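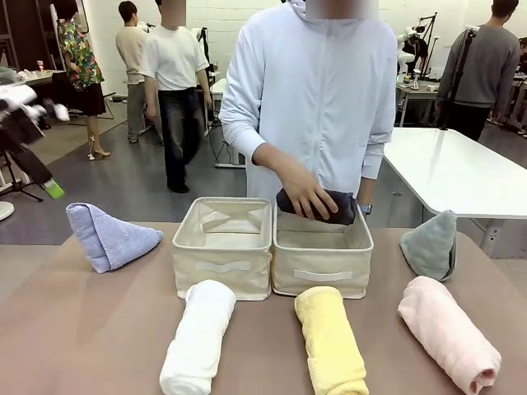

*A folded navy towel goes into one of a pair of canvas storage baskets.*

# Nistport's "declutter loan" scheme claims a big win. The sums are thin

Nistport council says its home storage scheme has been such a success that it wants to run it again next year, with more money and in more parts of town. Residents who have read the four-page report behind that claim may want to see a few more pages first.

The scheme, called Clear Space, began in the spring in the Dikdale estate and the streets behind it. Households could sign up for a free home visit, a set of storage baskets and boxes on loan, and a one-to-one session on sorting cupboards, linen and paperwork. The council said at the time that tidier homes would mean fewer bulky waste collections, fewer falls and less fly-tipping in the back lanes. It is a lot to ask of a basket.

According to the report, 273 households signed up. Of those, 102 filled in the form sent to them at the end. The headline figure in the council's press notice, that "nine in ten residents feel more in control of their home", comes from those 102 forms alone. The other 171 households do not appear in any of the charts. The report does not say whether they finished the scheme, dropped out after the first visit or never had one.

Chaimae Hajji, the council's cabinet member for housing, said the response rate was "healthy for a survey of this sort" and that officers had heard "nothing but warm words" from people on the estate.

"People were sceptical when we started and they are not sceptical now," she said. "I would invite anyone with doubts to come and talk to the families who took part."

We did talk to some. Taha Ramadan, who lives in a two-bedroom flat on the estate with his parents and a younger brother, had his visit in June and was pleased with it. The adviser spent most of a morning with his mother, he said, and the airing cupboard has stayed in order.

"It was good. She was patient and she didn't make my mum feel bad about anything," he said. "But our problem is we've got four people in two bedrooms. You can fold everything as small as you like. There's still four of us."

Another resident, who asked not to be named, said she had signed up, been given a date and then heard no more. She has not been sent a form.

The bigger claims fare worse. On bulky waste, the report says collections in Dikdale fell by 8 per cent over the summer and calls this "a clear sign of impact". It does not mention that the council put up the charge for a bulky collection in the same period, or that the number of slots was cut when one of the lorries was off the road. Either might lead to fewer collections without a single cupboard being sorted. No figure is given for the rest of the town, so there is nothing to set the fall against.

On fly-tipping, there is one sentence, which says that reports "remain under review". On falls, there is no figure of any kind. Asked why, the council's press office said health data was "a longer-term piece of work" and would be looked at in a later phase. It could not say who would do the looking.

Then there is the money. Clear Space was delivered by Berrada, a home organising firm with an office in Sondmont, under a contract that did not go out to open tender. The council says the sum was below the level at which it has to, and that Berrada was the only firm locally able to start on time. The report on whether the scheme worked was also written by Berrada.

Adel Ait Ali, who runs the firm, said he saw no problem with that. His staff had been in the homes and were best placed to say what had changed, he said, and the council had been free to check the findings at any point.

"We've never hidden that we wrote it. Our name is on the front," he said. "If the council wants someone else to do a second report, they can have every form we collected."

That is a fair offer, and the council should take it up. So far it has not. Ms Hajji said a second report would cost money better spent on residents.

Catinca Chiriac, an opposition councillor whose ward takes in half of the estate, has asked for the matter to go to the scrutiny panel before any new contract is signed. She said she had no quarrel with the visits themselves, and that several people in her ward had enjoyed them.

"A nice morning with someone helpful is worth something, and I'd be glad to pay for it on those terms," she said. "What I won't do is vote for it as a cure for fly-tipping on the strength of a form that most people didn't send back."

There is also the matter of the loans. The baskets and boxes were meant to be returned after six months and passed on to the next group of homes. The report does not say how many have come back. Mr Ait Ali said his firm had not pressed people for them, as it "would rather they were being used". Ms Hajji said the council had always expected to write some of them off. Neither point is in the original plan, which described the stock as "fully reusable" and used that to explain why the second year would be cheaper than the first. The second year, as now proposed, will cost more.

Nhi Bùi, who helps at the advice desk in the Dikdale community centre, said the people she saw were mostly asking about damp, repairs and the waiting list for larger homes. A few had been told by the housing office to try Clear Space while they waited.

"I've had people come in thinking it was a way to get moved up the list," she said. "It isn't. I think that could have been made plainer."

The council denies that the scheme has been offered in place of rehousing. It said leaflets for the next round would "set out clearly what Clear Space can and cannot do".

Those leaflets are already being printed, although the extra money has yet to be agreed. Councillors are due to vote on it in November. The scrutiny panel meets the week after.

Residents can read the report at the town hall front desk during opening hours or at the Dikdale community centre, which is also open on Saturday until 1pm. It is not on the council's website. The press office said it would be added "in due course".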